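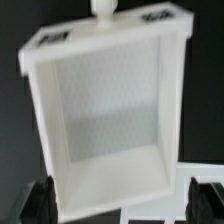 Arwel Rosser wrote in to ask why a bracket that measured harder than the drawing called for still came back from service bent at the lug, and whether he ought to stop trusting hardness numbers altogether. We liked the question so much that we've put it at the top of the page, and the rest of these grew up around it over the years. If yours isn't among them, the address at the bottom still works.

So, should Arwel stop trusting hardness numbers?

No, please don't! A hardness test is quick and cheap and it tells you a good deal. But it tells you about a small patch of metal close to the surface, and a bracket bends with its whole thickness. If a part was quenched a bit slowly, the outside can come up nicely hard while the middle stays soft. Ask the shop to section one piece from the batch, polish the cut face and take readings from the edge to the center. In Arwel's case we'd start at the thick end of the lug, where the heat has the longest way to travel.

What does "tempering" mean, and can I skip it if I'm in a hurry?

Tempering means warming a quenched steel part again, well below the temperature it was quenched from, and holding it there a while. Freshly quenched steel is hard but it is also brittle and full of locked-in stress, and some grades will crack sitting on the shelf overnight. You give up a little hardness and get back a lot of toughness. Please don't skip it. If the schedule is tight, ring us and we'll see what can be moved, but the tempering stays on the ticket.

Is annealing the same thing?

Not quite, though people mix them up all the time and we know what you mean. Annealing is done to make metal soft and easy to work. With steel that often means heating it quite hot and letting it cool very slowly, usually in the furnace with the door shut. Brass and copper that have gone stiff from bending or drawing can be annealed too, and they aren't fussy about slow cooling the way steel is.

Why do my parts come back a slightly different size?

Because the arrangement of the atoms changes when steel hardens, and the new arrangement takes up a bit more room. Add to that the uneven cooling between thick and thin sections and you get some movement -- long thin parts bow, rings go a touch oval. Leave grinding stock on any surface that matters. If you can, rough machine the part, have it stress relieved, and then take it nearly to size before hardening. It is one more trip to Stondville, I know, but it saves a lot of heartache on long shafts.

Can you harden mild steel?

Not all the way through in any useful sense, as there isn't enough carbon in it. What we can do is case hardening, where carbon is soaked into the surface at high heat and the part is then quenched. You end up with a hard skin over a tough core, and for gears and pins that's often just what you want. Ask for Anisa Pasaribu on the carburizing line; she'll want to know how deep a case you need and which surfaces should stay soft.

How many parts do I need to send?

One is fine. We do single pieces every week alongside the big Prasevis orders, which run to 1,000 at a time. There is a minimum charge, though, so if you have several small jobs in the same grade it pays to save them up and send them together.

What should I put on the paperwork?

The grade of steel, first and foremost, and the mill certificate if you have one. Then the hardness you want, written as a range. "As hard as possible" makes us nervous, and so does a single number with no room on either side. Tell us too if the part has been welded, plated or heat treated before.

I don't know the grade. Can you work it out?

Usually. A spark test gets us into the neighborhood and we can send a sliver out to Lurkero for a proper analysis. Allow a few extra days for that.

Do you keep records?

We keep the furnace charts for every load, filed by ticket number, and Povilas Baranauskienė can send you a copy if your customer asks for one. The old paper charts from before the February changeover are in boxes, so give us a day or two to dig.

Where do I send a question?

Write to the front office, attention Dimas Chong, and put your ticket number in the subject line if you have one. A sketch helps, even a rough one on the back of the delivery note.

Page last updated November 8, 2025.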